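# Closing a short cut on a practice pad with single knotted stitches

These notes cover one straight cut closed with separate stitches, each tied and trimmed before the next goes in. We wrote them for the Marnham skills bench, but they suit any soft pad.

## What you need

- a pad, pale if possible so the cut shows
- black suture on a curved needle
- a needle driver and a grasper
- red dye for marking the cut
- a timer set to 23 minutes

## Setting up

1. Fix the pad by its corners. It should not slide when you push sideways with a fingertip.
2. Make the cut in a single pass and run a little dye along it.
3. Lay the pad so the cut runs diagonally to you. Most people find the wrist angle easier.
4. Bring the tips together over the cut before picking up the needle, and check that both reach it comfortably.

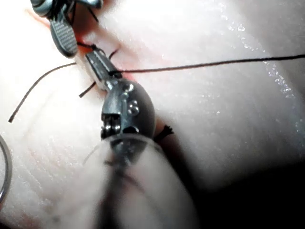
How deep should the cut be? Half the thickness of the pad is plenty. Go right through and the edges gape, and every stitch has to work harder than it should.

## Placing the stitch

Hold the needle two thirds of the way back from its point. Enter 5 mm from the edge with the point straight down, then turn the wrist and let the curve carry it across. Come out the same distance on the far side.

Pull the thread through until a short tail is left. Wrap twice, take the tail and lay the first throw flat. Follow it with two single throws in opposite directions - if they go the same way the knot will slip. Trim both tails.
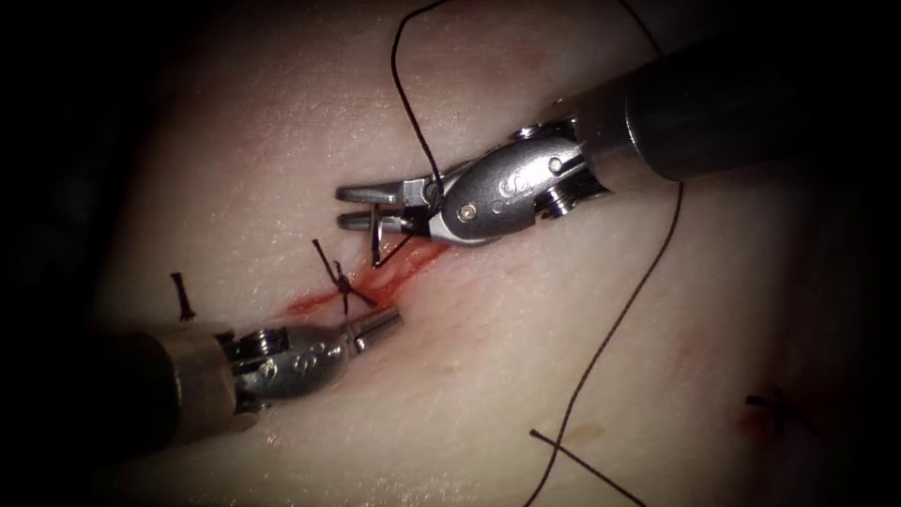

Tail length causes more arguments at our bench than anything else. Too short and the knot works loose; too long and the tails get caught up in the next stitch. The stitch in the middle of the cut has two trimmed tails splayed well apart, so each can be found without hunting for it. Keep the loose thread in a wide loop above the work while you place the needle.

Rinse the pad in cool water when you finish. Ours are stored flat in a lidded tub.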